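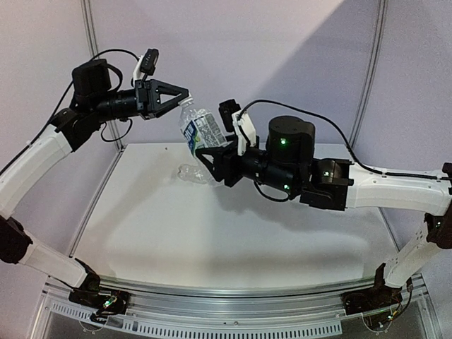 美式足球裝備在家怎麼洗、怎麼晾、怎麼修

6月13日(星期五)更新,整理:蕭添富

隊上每年春訓結束都會有人問同樣的問題,這裡一次寫完。以下做法適用一般業餘隊和高中隊的裝備,需要的東西大多家裡就有。頭盔的內襯每家廠商設計不同,動手以前先看說明書,說明書寫的和這裡不一樣時,照說明書做。

回家後先做的事

裝備袋不要放在後車廂過夜。進門就把東西全部拿出來,袋子翻面,倒掉草屑和橡膠粒,拉鍊打開靠牆立著。這件事在陽台或浴室做,人工草皮的黑色橡膠粒很會滾,進了客廳要掃好幾天。

護齒單獨拿出來,用冷水沖,軟毛牙刷加一點洗手皂刷過,晾乾再放回有孔的盒子。不要用熱水,會變形。已經咬到露出毛邊的就換一個。

球衣

比賽球衣多半是聚酯纖維,號碼有熱轉印的,也有車縫的。兩種都翻面洗,冷水,弱速。洗衣精用平常一半的量就夠。

柔軟精不要放。漂白水也不要放,白色球衣也一樣,洗幾次就會變黃。

草漬先處理:白醋和水一比一,倒在污漬上,用舊牙刷輕輕刷,等十五分鐘,再丟進洗衣機。紅土比較麻煩,要先讓它乾透,拍掉能拍掉的,再用洗衣皂搓。還濕的時候就搓,會整片染開。

血漬用冷水沖,從布的背面沖。沖不掉的部分沾一點雙氧水,白色球衣可以直接用,深色的先在下擺內側試一小塊。

晾的時候不要用衣架撐肩膀,球衣吃水以後重,領口會拉長。橫放在兩根曬衣桿上最好。熱轉印號碼的球衣不要進烘衣機。

球褲

有內建護墊的球褲,能拆的護墊先拆。膝蓋和大腿的位置最髒,用水桶泡半小時再洗。腰帶抽出來另外洗,金屬扣環那一端擦乾,不然會有鏽印留在褲頭。褲頭的綁繩先打一個結,免得在洗衣機裡縮進去。真的縮進去了,拿一個安全別針別在繩頭,慢慢從洞口推過去。

護肩

護肩不能進洗衣機。家裡有浴缸的用浴缸,沒有就在陽台用水管。

1. 放溫水到能蓋過護墊的高度,加一瓶蓋中性洗劑。
2. 整副泡進去,用手按壓泡棉,擠出髒水,重複幾次。
3. 硬殼用海綿擦,鉚釘周圍和帶子底下用牙刷。
4. 放掉水,清水再沖到沒有泡沫。
5. 倒掛在粗衣架或掃把柄上滴水,旁邊放電風扇。

泡棉乾得很慢,天氣潮濕時要約11個小時才會乾到可以收,用手壓中間最厚的地方,摸起來沒有涼意才算。急著要用也不要拿吹風機的熱風對著吹。可以先用乾毛巾包住,人跪上去壓,能吸掉不少水。

平常練完球不必整副洗,酒精噴過內側,吹乾就好。整副洗的次數,球季中一個月一次差不多。

彈性帶鬆掉可以自己換。到材料行買同寬度的鬆緊帶,兩端用打火機稍微燒一下收邊,縫的時候走兩道線。扣具裂了就買新的,不要用膠黏。

頭盔

外殼用濕布加中性洗劑擦。去漬油、香蕉水、丙酮都不可以碰到外殼。對撞留下來的別人家的漆痕,用白色的科技海綿沾水慢慢磨,磨到一半發現底下有裂縫就停,這頂不要再戴。

內襯能拆的拆下來,泡溫水,按壓清洗,平放陰乾。不能拆的用擰乾的布擦。下巴帶最容易長痘痘,每次練完都要擦,一個星期拆下來洗一次。

螺絲每個月檢查。面罩的螺絲常常生鏽卡死,硬轉會把螺絲頭轉花。先噴一點除鏽油在棉花棒上,只點在螺絲上,等十分鐘,用大小剛好的十字起子,壓緊了再轉。油沾到外殼要馬上擦掉。換新螺絲時選不鏽鋼的。

貼紙要撕下來,吹風機開冷風或微溫,從角落慢慢掀。殘膠用一點食用油,揉一揉再用洗碗精洗掉。

釘鞋

鞋墊和鞋帶都抽出來。泥巴乾了以後,兩隻鞋底互敲,剩下的用竹筷挑。可拆式的鞋釘每兩個星期轉下來一次,螺牙上點一滴縫紉機油再裝回去。放著一整季不動,到時候只能用鉗子夾。

鞋面用濕布擦,不要整雙泡水。裡面塞報紙,隔兩個小時換一次,換到報紙拿出來是乾的。鞋子不要放在太陽底下曬,鞋底會開膠。

開膠範圍小的可以自己補:舊膠用砂紙磨掉,兩面都上鞋用膠,等到不黏手再壓合,用橡皮筋或腳踏車內胎綁緊放一夜。朱進龍學長的做法是綁好以後再塞進抽屜,上面壓一袋米,效果也不錯。

手套

接球手套掌心那層黏的東西怕洗劑。戴在手上,開小水,兩手互搓,沖到水變清。掌心朝外攤平晾乾,不要擰。收的時候掌心對掌心,中間夾一張烘焙紙。

線鋒用的厚手套可以手洗,加洗衣精沒關係。

球

皮球用乾刷子刷,髒得嚴重才用濕布,擦完馬上擦乾。淋過雨的球放在室內陰乾,不要靠近暖氣。針孔在打氣以前先點一滴矽油或口水,乾針直接插進去會傷氣嘴。

合成皮的球便宜,練球用這種就好,洗也簡單,濕布加肥皂擦過沖掉。

收納

不需要買專用架子。我家用的是 Dala 的兩層鐵架,529元,上層放頭盔和護肩,下層放鞋,底下墊一個接水的淺盤。頭盔正放,面罩朝外,裡面不要塞襪子和護膝。

空間小的可以在門後裝兩支粗掛鉤,護肩掛一支,裝備袋掛一支。掛鉤要鎖進門板,黏的撐不住濕護肩。

袋子裡的味道,用舊襪子裝小蘇打,綁緊丟進去,一個月換一次。咖啡渣也可以,要先烤乾或曬乾,有水氣的咖啡渣兩天就發霉。Womero 的竹炭包我也用過,除味的效果和小蘇打差不多,要常拿出來曬。

球季結束後

全部洗過、乾透,再裝箱。球放掉一部分氣。護肩上面不要疊東西。頭盔依照廠商規定的年限送檢,內側標籤有製造日期,標籤看不清楚的拿去問教練。

十月開季前兩週拿出來,扣具全部扣一次,螺絲全部鎖一次,鬆緊帶拉一拉。長高的小朋友要重新量頭圍和肩寬,去年的尺寸不一定能用。

補充:有人問能不能用洗碗機洗下巴帶和護齒。護齒不行。下巴帶硬殼的那種可以放上層,關掉烘乾功能,軟的還是手洗。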